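Speaker Notes: Care, Sorting and Return of Soft Furnishings in Shared Residences
Speaker: Despina Tănase, Household Services, Stetville Residences
Session: Wednesday, morning block
Audience: floor leads, laundry staff, incoming residence managers

Opening

Good morning, and thank you for coming before the building gets busy. My name is Despina Tănase. I am responsible for linens and soft furnishings across the Stetville residences, and I will speak this morning on cushions, pillows and padded covers: how they are taken in, how they are checked, how they are cleaned and how they go back to the rooms.

(Pause. Confirm that everyone has the intake sheet. Spare copies are on the side table.)

Please hold questions on mattresses and curtains. Emil Gasser will take both in the afternoon, and his session has its own handout.

The reason for giving a full session to such small items is a practical one. At the March count we recorded 1,174 cushions, pillows and padded covers in use in our common rooms and bedrooms. They are handled every day, moved between floors without notice, and bought at different times from different suppliers. The instructions that suit one will ruin another. Until last year we had no common procedure, and each building did what its own laundry room had always done.

Part one: Intake

Every item that comes to the laundry room is entered on the intake sheet before it is set down with others. The sheet asks for the room, the type of item, the outer fabric, the condition and the initials of the person receiving it. If the room is unknown, write "common" and the floor. Do not leave the line blank.

(Slide 2. Read the five headings aloud.)

Under "type," use the terms on the back of the sheet. A pillow has its own filling and a fixed shell. A cushion has an insert that can be taken out. A padded cover has a layer of wadding sewn into it and may or may not be holding something else at the time. Staff at Sarkunby have asked what to write when they cannot tell. Write "padded item, check," and place it on the inspection table. The inspector will complete the line.

Items are not to be stacked on the floor at intake, including during the Monday return. The Sarkunby building has been given an additional rolling shelf for this purpose, and Callum Purves will arrange the same for any building that requests one in writing.

Part two: Inspection

Inspection is done on a clear, smooth table in good light. Lay the item flat and look at the outer face first, then turn it and look at the back. Run a hand along every seam. Open the folds, where crumbs and grit collect and where a second layer of fabric may be hidden from view. Find the sewn-in tag and read it if it can still be read.

(Slow down here. New staff will be taking notes.)

Mesh fabrics need particular attention. An open weave lets air through and dries quickly, and residents like it for that reason. It also snags on rings, zippers and table corners. A single pulled thread can be eased back with a blunt needle. A hole wider than a fingertip goes to mending before washing, never after. The movement of the drum will open it further.

Marks on the outer fabric are to be recorded as they are found. State the color, the position and the approximate size. If the mark is ink, write "ink" only when you are sure of it; otherwise write "mark." Drawings and lettering are a separate matter. Our residents decorate their belongings, and some of them decorate ours. A drawing is not treated as a stain until the resident has been asked. Floor leads are to make that inquiry within 7 days, and the item stays on the holding shelf in the meantime.

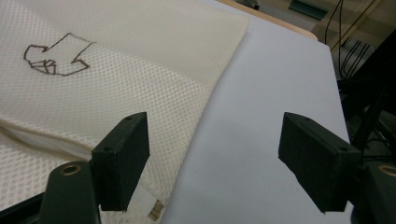 What should be done when the tag on a mesh cushion or pillow can no longer be read?

Treat the item as delicate. Wash it by itself in cool water on the gentle cycle with a small measure of mild detergent, leave out bleach and softener, and dry it flat in moving air. Enter "tag unreadable" on the intake sheet so that the next person does not have to look for it again.

Part three: Marks and drawings

I would like to spend a few minutes on ink, as it accounts for most of the questions sent to my office.

(Slide 5.)

Ink on mesh behaves differently from ink on plain cotton. The color sits on the threads and skips the openings, so a line often looks broken even when it was drawn in one stroke. Rubbing pushes the color sideways onto clean threads and into any padding underneath. Once it has reached the padding, the outer fabric may come clean while a shadow remains beneath it.

When a resident wants a mark removed, work from the back of the fabric wherever the construction allows it. Place a folded white cloth under the marked area. Dampen a second cloth with rubbing alcohol, test it on an inside seam, and then press it to the mark. Lift and press again with a clean part of the cloth. Stop when no more color is coming away. Rinse the area with cool water before the item goes into the machine, and keep it away from heat until the result has been checked in daylight.

When a resident wants a drawing kept, write "keep" in the condition column and wash the item in a net bag, inside out if it has a removable shell. Explain to the resident that some fading may take place. We do not promise that any hand-drawn work will survive laundering, and the wording on the notice to residents has been changed to say so.

If the item belongs to the residence and the drawing is offensive, the building manager decides. Laundry staff are not asked to make that judgment.

(Expect a question here about charges. The answer is that no charge is made for a first occurrence. Refer anything further to Mulugeta Nigatu.)

Part four: Washing and drying

Inserts are removed from cushions and washed on a separate cycle. Padded covers stay in one piece. No more than 4 padded items are to be placed in a standard drum, whatever their size. Overfilling leaves detergent in the wadding, and residents notice the stiffness at once.

Fasten all zippers. Turn loose covers inside out. Tie or tuck long tags so that they do not catch.

Padded items hold water in the middle long after the surface feels dry. Press the thickest part firmly between both palms. If it feels cool, return it to the rack. The Ghiță drying room is kept available for padded items every afternoon, and racks there are to be loaded in a single layer. Turn each item once before the evening shift leaves, and shake the filling toward the corners as you do so.

Tumble drying is permitted only where the tag allows it. Use low heat, and take the item out to be checked by hand at the end of each short cycle. Mesh shells are not tumble dried at any setting. Two of the buildings have been doing this for some time with acceptable results, I am told, and I am asking them to stop until the new fabric guide has been issued.

Part five: Return to rooms

Items return to the room written on the intake sheet. Common room items go to the floor lead, who places them and signs. Anything unclaimed after 16 days is moved to central storage at Wetaveck, where Emilian Bălan keeps the register. Requests for the return of a stored item should go to him directly and should quote the line number from the original sheet.

Before an item leaves the laundry room, it is checked a second time on the table. Confirm that the seams are closed, that the filling lies evenly and that the smell is neutral. Fold padded covers loosely in half with the outer face inward. Do not compress them with ties or place heavy bedding on top. A crease pressed into wadding over a weekend may not come out.

Tags are never to be cut off, even when they are blank or worn. Residents do cut them, and we will not pursue that. Staff should leave them in place. Where a replacement label is needed, the mending table has plain white tape and a laundry pen. Sew the label into the side seam and write the care group on it in capital letters.

(Slide 9. Show the three care groups. Leave the slide up during the practice session.)

Care group A covers woven cotton and cotton blends. Care group B covers mesh and other open fabrics, including padded mesh. Care group C covers anything with a coating, trim or glued part. If two groups could apply, use the later letter.

Practice session

Attendees will work in pairs at the long tables. Each pair receives two items and one intake sheet. One person inspects and speaks aloud, and the other writes. Exchange places for the second item. Allow ten minutes for each.

(Walk between the tables. Look for items checked on one side only. Remind writers to record the fabric before the condition.)

When the pairs have finished, ask two of them to read their lines to the group. Differences in wording should be discussed and settled with reference to the terms on the back of the sheet. Collect all sheets, including those with errors, for the revision of the form.

Announcements before the break

The revised intake sheet takes effect at the start of next month. Old pads may be used as scrap but not for intake.

Orders for net bags, blunt needles and white tape are to reach Callum Purves by noon on the last working day of the month.

The afternoon session on mattresses and curtains begins at 1:30 in this room. Please return your practice items to the cart by the door and leave the tables clear for Mr. Gasser.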